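Friday, February 8, 2019

# Doltia shelf-stocking arm: read this before you switch yours back on

Hello again! If you've bought a Doltia from us, or you're thinking about it, you'll want to know about the dropped-item fault. I'd sooner put it on the product page than bury it in a PDF.

The short version is that arms on software older than version 2 can let go of a can or bottle too early. The arm thinks it has felt the shelf, opens its fingers, and the drink falls the last bit of the way (or over the front, if it was near the lip). We had the first report from a shop in Skavuldale in June and I'm afraid I took it for a one-off. It wasn't. When I finally sat down with the logs I found 244 early releases, most of them on drinks, and I felt pretty sick about it.

So please keep the arm switched off at the wall until you've done the update, and stock by hand in the meantime. Drinks cans are the worst for this, as the rim at the base is what confuses the touch sensor. Turn one over and you'll see how the bottom curves in.
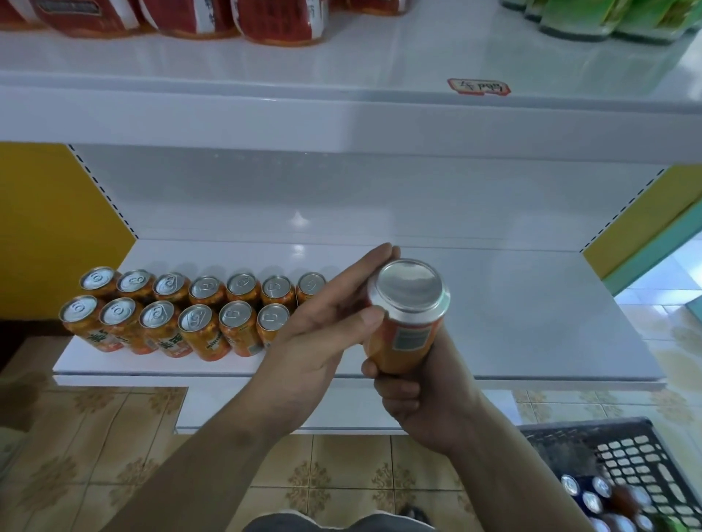
## What we've changed

The old software trusted a single touch reading. The new one wants 2 readings that agree before the fingers open, and if they don't agree the arm stops where it is, holds on and beeps at you. It's a bit slower. I timed it on my own shelves and didn't mind, though you might if you're filling a whole aisle before opening!

We've also swapped the fingertip pads. The new ones come from Sárközi and they're softer, so they squash a little on a ribbed bottle base and give a cleaner reading. They push on, no tools needed. Anyone with a Dravlow gripper on their Doltia needs the wider pads, so tell me when you order or you'll get the wrong ones.

Bottles are a different problem from cans. When they're bunched up, the arm can nudge a neighbour while it's setting one down, feel that bump and decide it has landed. I still tidy mine into place with both hands, one in front and one steadying the ones behind.
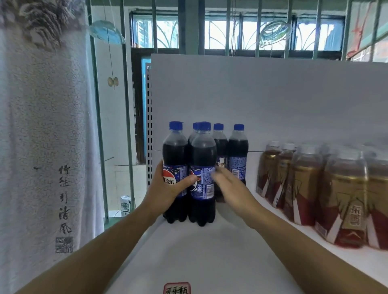 The update helps with this but it won't cure it, so leave a gap wherever you can and set the arm speed to 70 on the dial, no higher. I know the manual says you can run it flat out. The manual is being rewritten.

## Getting the fix

- Software: free, on the downloads page
- Pads: free if you own a Doltia already, just send me the serial number
- New orders: both already fitted

If yours has dropped something and a person was hit, even if they weren't hurt, please write to me before you do anything else with it, and don't wipe the log.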